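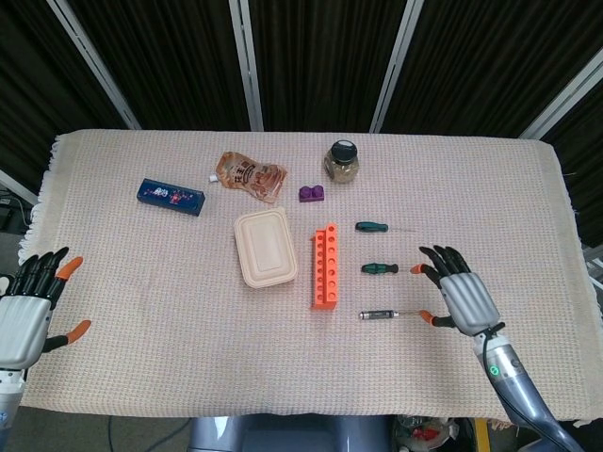 Workshop > Notebooks > Bench Build > Entry 4

November, entered 7:40 p.m.
Recorded by Benedita Cunha; read over by Valter Guerreiro

Purpose of the session

The session was held to establish whether the right hand can approach a small screwdriver lying flat on the table, close on the handle, and lift it clear without disturbing the tools on either side. Larger items were to be attempted only if time remained. The left hand was to stay parked at the left edge of the table throughout, with its joints powered and its position held.

This entry follows on from the wiring work recorded by Chaminda Pathirana. Anyone resuming the build should read that entry first, in particular the note on the order in which the two arms are to be switched on.

Condition of the build

Both arms are mounted and respond to commands from the bench computer, which Chaminda has named Jovel in the software. The right forearm shows a green ring when its controller has finished starting up. Commands sent before the ring turns green are lost without any message, and this cost the first part of the evening. A check has been added to the startup script. It should be regarded as temporary.

The cable on the right forearm follows the curve of the arm and was inspected with the elbow at both ends of its travel. It does not pull. It does lie closer to the wrist than the reviewer would like, and Valter has asked that a clip be fitted before the wrist is rotated past its present limit.

The orange fingertip caps are on both hands. The earlier set, cut from tubing, slipped forward under load and has been withdrawn. The old caps are in the drawer marked Veloso, together with the spare joint pins.

Table arrangement

The pink and cream cloth was kept on the table. Its woven surface gives the fingertips something to press against, and the short tools roll less on it than on a bare top. The drawback is that a fingertip can catch in the weave when the hand comes in low. Both effects should be borne in mind when results are compared with those obtained on any other surface.

The screwdrivers were laid in a column on the right, handles toward the middle of the table where this could be arranged: the longer one with the dark teal handle at the far side, the stubby one in the middle, and the precision screwdriver nearest the robot. The orange building brick stood to their left, and the beige food container beyond that. The jar, the snack pouch, the purple brick and the navy box were placed farther back as items for later grasping trials. They are to be left in position if the arrangement is photographed again for comparison.

The dark curtain remains the standard background. Gonçalo Peixoto asked whether it might be taken down between sessions to let in light. It may, provided that it is hung again before the vision software is started. The software was adjusted with the curtain in place and does not do well without it.

Procedure

1. Arms started in the agreed order. Green ring confirmed on the right forearm.
2. Left hand parked. Hold position saved.
3. Right hand brought over the tools with the fingers curled slightly downward and the thumb extended toward the handles.
4. Hand lowered in small steps, with a pause after each step to compare the reported finger positions against the commanded ones.
5. Grip closed at the lowest force setting, then raised one setting at a time.
6. Lift attempted only after the grip had been held steady for a count of 4.

Celeste Peixoto operated the stop switch. The switch was tested at the start and again after the break.

Observations

The dark teal screwdriver was lifted on most attempts once the approach had been corrected. The failures were of one kind: the thumb reached the handle ahead of the fingers and pushed the tool away before the grip closed. Delaying the thumb by 200 milliseconds removed the fault for this tool.

The same delay made matters worse with the stubby screwdriver. There is very little handle to hold, and the fingers alone tend to turn it. Valter proposed that the delay be set according to handle length, with the value read from a table. This was agreed in principle. No table exists yet.

The precision screwdriver was not lifted. On each attempt the fingertips met the cloth on both sides of the tool and stopped there, and the controller reported contact as though a grip had been made. The contact threshold is at present a single figure of 1,000 in the controller's own units, applied to every finger alike. Chaminda considers this too coarse for thin objects and will separate the thumb value from the others.

One approach brought the hand down too far to the left and the index fingertip touched the orange brick. The brick was returned to its place and the run was struck from the record. The offset was traced to the saved table height, which had been measured before the cloth was laid. The corrected height is in the settings file — the former value has been left beside it as a comment and should not be restored.

The left hand held its position for the whole session. A slight hum was heard from its wrist after about an hour. No rise in current was logged. The matter is recorded in case it returns.

Parts and materials

The Boltetti grease is nearly finished and should be used on the finger joints only. The Flitutetti connectors ordered for the left forearm have the correct pin spacing but the wrong latch, and have been set aside for return. Celeste holds the receipt.

Work outstanding

Chaminda: separate contact thresholds for the thumb and fingers; permanent startup check in place of the present one.
Valter: cable clip at the right wrist; draft table of thumb delays.
Gonçalo: clear the floor on both sides of the table. Cables are still lying where people walk, and the arms should not be run with visitors present until this has been done.
Benedita: repeat the trials on the dark teal screwdriver with the corrected height, from both approach directions.

The precision screwdriver is to be tried again with the handle raised slightly on a folded strip of cloth. Should that succeed, the strip must be noted in the results, and the flat case remains open.

Power off at the wall 9:15 p.m. Stop switch left in the pressed position.

Questions on this entry: leave a note in the notebook tray or ask Benedita Cunha | © Workshop members | Back to top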